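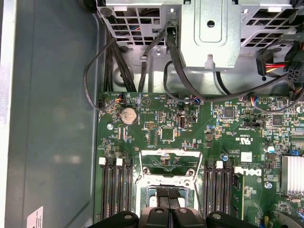

Inside one of the Dell towers on the bench at Trurnton. Coin cell battery, fan headers, plenty of cable.

Bench hands wanted - computer teardown and sorting
Ouellet Reuse, Trurnton workshop
Casual, May start, two spots

We take in old office desktops, pull them down, keep what's good and send the rest on to be recycled. Right now we have 400 towers on pallets from a Vevgate office clearout and not enough hands. So - two people, May through to when the pallets are gone, maybe longer if it suits both sides.

What you'd be doing

Opening cases. Side panel off, have a look, blow the dust out at the back door (NOT inside, please).
Pulling memory, drives, cards, power supplies. Each goes in its own tub.
Unplugging cables without yanking them. Little fan plugs especially, the thin coloured wires come out of the plug if you pull on them and then it's a fiddly repair.
Taking out coin cells and putting them in the battery jar with tape over them.
Writing the tower number on the sheet and on the bag. Both. Every time.
Some lifting, some sweeping, some breaking down boxes.

Drives get logged seperately. They go straight to the locked cupboard and Karine signs for them, no exceptions, even if it's home time.

What the work is like

Fiddly and a bit repetitive. You're standing most of the day, stools are there if you want one. Radio's on. A tower on its side at a good height, a screwdriver and a tray for the screws, that's most of it.
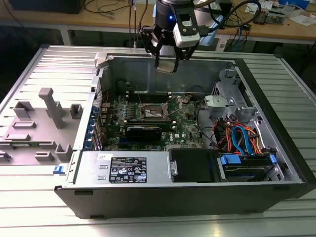

A lot of what's come in is Dell, so once you've learned where the drive clips and the levers are you'll get quick. Processors are the slow part. Lift the lever all the way, straight up with the chip, never slide it, and don't touch the pins in the socket. Bent pins mean the board goes in scrap and we've had a few of those. We'll show you on a dead board first, have as many goes as you like.

Who we're after

Steady hands and reasonable eyesight (glasses fine, we have a magnifier lamp).
Okay with small screws.
Can read and copy a serial number correctly.
Turns up, or texts if not.
No computer background needed. If you've built or fixed your own that's great, say so, but the best person we had last year came from a bakery.

Over 16. Closed shoes. Long hair tied back. Gloves supplied, some of the case edges are sharp.

Hours and pay

Shifts start 9 am, finish at 3, half hour lunch paid. Three or four shifts a week, we'll work around school pick-up or classes. Casual rate, paid fortnightly, first day is paid training. Parking out back, or the 308 bus stops on the corner.

You can also buy a refurbished machine at parts cost after 7 weeks with us.

Where

Ouellet Reuse, Pirora Lane, Trurnton. Roller door beside the tile shop. Bell doesn't work so knock loudly.

How to apply

No résumé needed, though send one if you've got it. Just a few lines - your name, days you can do, any jobs you've had with your hands, and a phone number. Drop it in at the workshop or leave it at the counter, marked for Mavis Lyons. Mavis does the hiring, Karine Wong runs the bench and will be the one showing you round.

Come by before noon if you want to see the place first. We're filling the spots as people come in, so don't wait for a closing date, there isnt one.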